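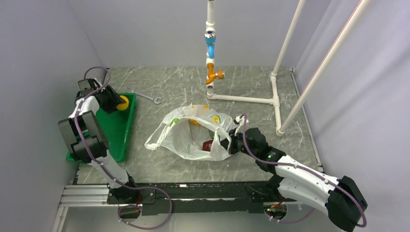 4. Sorting the small stuff into trays

OK, this is my favorite part of setting up the Clumby shelf, and it's the part most people rush! Before anything goes on a shelf, every grocery bag of odds and ends gets emptied. I do mine on the floor, where things can't roll off a table edge.

4.1 Set a tray down first. I use a green plastic one with raised rims, and a ball will stay put in it even when the tray sits a little crooked.

4.2 Lay the bag flat and spread the opening wide. Hold one side up so you can see what's in there before you reach in.

4.3 Take things out one at a time. Toys and balls go in the tray, tools stay out on the floor beside it (they get their own hook in section 5).

4.4 Shake the bag, check the corners, then fold it and put it in drawer 17. Yes, I numbered my drawers.

Note: a double open-end wrench is heavier than it looks, and the Clumby trays are pretty thin. I cracked one in September by dropping a wrench in it, so now I lay the wrench down flat next to the tray and leave it there till the end.

Caution: thin plastic bags are slippery underfoot and they're not safe around babies or pets. Pick them up as soon as they're empty.

4.5 Lift the full tray with both hands and slide it onto the bottom shelf. Mine came from Rinaldi and the rim catches on the front lip, so tip it up a bit as it goes in.

If you've got the taller Jamton shelf, skip 4.5 and go to section 6, where I get into the brackets.

Rosario Orlandini, updated December 7, 2020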